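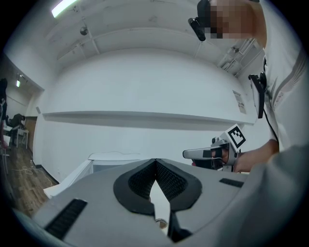
Home | Projects | Student Reports | Contact

Sorting the Supply Room: Project Report
Primo Ruggiero
August 15, 2026

So my project was the supply room at Flirkbridge, and I picked it mostly out of irritation. I'd lost a whole lab period in January hunting for a roll of tape (it was behind the paint!), and I figured a better system couldn't be that hard. It was kind of hard.

I started by pulling everything off the shelves and writing it all down, which came to 187 items once I stopped listing single screws. Then I split the list by how often people reach for a thing. Tape, markers and scissors went at waist height. Glue guns and spare cords went up one shelf, and the seasonal junk went on top, where you need the step stool.

My first plan was to sort by class, so one shelf for art, one for shop and so on. I dropped it after two days, when both groups kept taking the scissors and putting them back wherever. Sorting by use held up a lot better, even if the labels peeled off and I had to redo them with wider tape.

For the test I asked three classmates to find the same short list before and after. Everyone got faster, but they'd also seen the room once by then, so I wouldn't lean on that too much. Next time I'd get new people for the second round, and I'd measure the bins BEFORE buying them. Two still don't fit.

Recent reports
Durkton Bike Rack Survey
Lunch Line Timing at Mazza Hall
Flosau Creek Cleanup, Part 2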